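Reading a Closing Disclosure Before You Sign

Your lender must get the Closing Disclosure to you at least three business days before closing. Use that time to compare it line by line with the Loan Estimate. Keep both documents side by side.

Start on page 1. Check the spelling of every borrower's name, the property address, the loan term and the interest rate. Then check the monthly principal and interest. Enter any change in a separate column.

Go to page 2. Section A lists lender charges, which should match the Loan Estimate. Section B covers services you could not shop for. If the appraisal was quoted at $567 and now reads $754, ask the loan officer for the written reason.
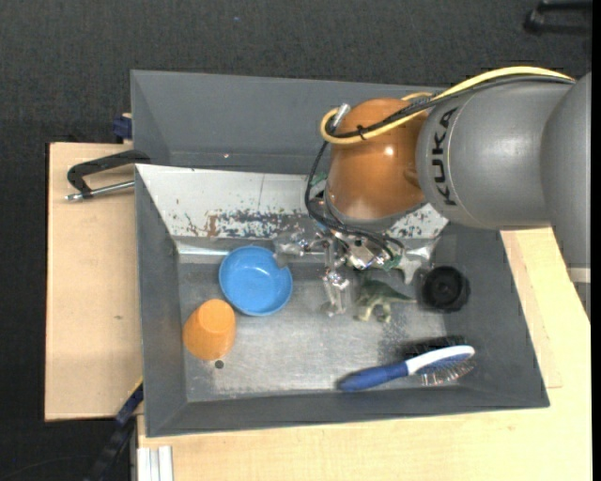
What if the seller agreed to a credit and it is missing?
Call the settlement agent the same day and send the signed addendum that shows the amount. A $1000 credit should appear on page 3 under the amounts paid on your behalf.

Next, find Cash to Close on page 3. Confirm that your earnest money deposit has been subtracted. Get wire instructions by phone, using a number you already had on file.

Save the final copy with your tax records.

Checklist by Akosua Baidoo, last revised 21st November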